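Community > Writing and Publishing > Fiction > Formatting and extras

Search this community Search All topics My topics

Should I put a sample of my next novel at the end of the first one?

Posted by slowharbour, March 2024

Hello to all. I am writing my novels in English, which is my third language, so please excuse me if some sentence is strange.

My first novel is a story of friendship between three women who run a boarding house near Mackay. It is already on sale as an ebook and as a paperback through Bindero. The second novel takes place in the same town, but with other main characters, and it will come out in September. I would like to put the opening of the second one at the end of the first, so that a reader who finishes it can continue immediately.

My opening chapter has 2126 words. I have read in one guide that a sample must be at least 3000 words, otherwise the reader does not become attached to the characters. If I add the beginning of the next chapter I will reach this number, but then I must stop in the middle of a dinner, and the dinner is not very exciting until the dessert.

I also worry that readers will feel cheated. When I was reading a cosy mystery last winter, my e-reader showed that there was still a good part of the book to go, and then the story ended and the rest was a sample of something else. I was quite angry, although I had liked the book very much.

So I would like to know how long the sample should be, and if it is a good idea to have it in the paperback too. I prepare my files in Flekadora, if this is important for the answer.

Thank you in advance.
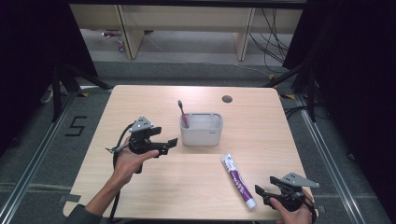 pagesandpears

One chapter is plenty. I never read samples anyway, I just look if there is another book and then I buy it or I don't. In your place I would not touch the chapter to reach some number from a guide.

marginwalker

I have done this with my own books, so I can tell you how it went for me. I have a small series of village romances which happen in an imaginary place called Elgate, and the first one has had a sample at the back for a long time now.

About the length, I would use your opening chapter as it is. The important thing is where it stops. If the chapter ends with a question in the reader's head, it will do its work, and if it ends with somebody going peacefully to bed, then another thousand words will not help you. My first sample stopped after a long description of a garden fete. I was very proud of this fete. Later I changed it for a shorter piece that ended with a letter being opened, and I was happier with it, although I cannot prove with sales that it was better.

Your anger about the mystery I understand very well. For this reason I mention the sample in the book's description on the shop page, in one plain line at the bottom. I also keep the table of contents honest, so the sample has its own entry with the title of the new book. A reader who checks there will see where the story finishes.

For the ebook I would do it in this order:

1. Finish the novel with its last line and give it a clear ending. I simply write "The End", which some people find old-fashioned.

2. Put a short letter to the reader, two or three sentences. Thank them, and say that a new story from the same town is coming. Please don't ask here for a review, a newsletter subscription and a follow all together, it is too much on one page. 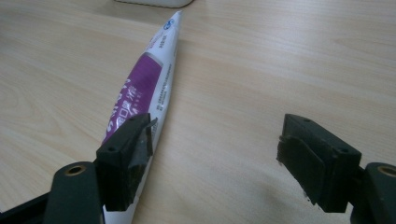

3. Start the sample on a new page, with the title of the second novel and the words "an extract" under it. In your case I would also add that the main characters are different, otherwise the reader will look for the three women and be disappointed.

4. After the extract, put the link to the second book. Before September you may have only a pre-order page, or nothing, so make a note for yourself to upload the file again on the release day. I forgot this and my link went to an empty page for weeks.

5. Acknowledgements and the author's page come last. Some writers prefer them before the extract, and this is also fine.

The paperback is a different matter. Every page there costs you something in printing, and a sample of this size can easily be eight or ten pages in a normal trim. More pages also mean a thicker spine, so the cover file has to be made again.
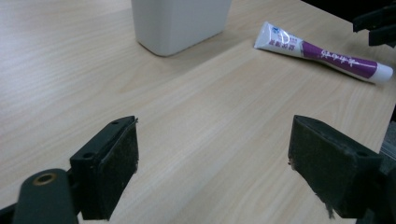 If your paperback is already on sale and the cover fits well, I would leave it alone and wait until you have another reason to change the inside, for example a collection of typing mistakes that readers have sent you. Then you can do both at once. In the meantime, a single page with the title and one paragraph about the new novel may fit on a blank page that you already have at the back. Check this in your print file, because there are often one or two.

I cannot help with Flekadora, I have only used it once, for a short story.

One more thing about the text itself. Please wait with the extract until the second novel is really edited. I published mine too early, and in the finished book the sister had a different name and the dog was gone. Two readers wrote to me about the dog.

slowharbour

Many thanks to both. I looked at how my chapter ends and it is with a telephone ringing in an empty kitchen, so I think I can leave it there and forget the dinner. The paperback I will not touch for now. I have found one blank page at the back and will try the short paragraph on it when I next have mistakes to correct.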